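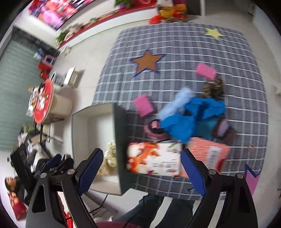

When one finger of the Grarach gripper stops closing

Last July we lost nearly 2000 recordings to this fault, so please check it early.

1. Disconnect the power first -- a stuck finger can close suddenly.
2. Move both fingers slowly by hand. If one feels heavy, look for thread or hair at the pivot pins.
3. Pull it out with tweezers. Do not use oil.
4. Connect again and close on a soft item 2 times.

If the fault returns, write to Dorota Wysocka.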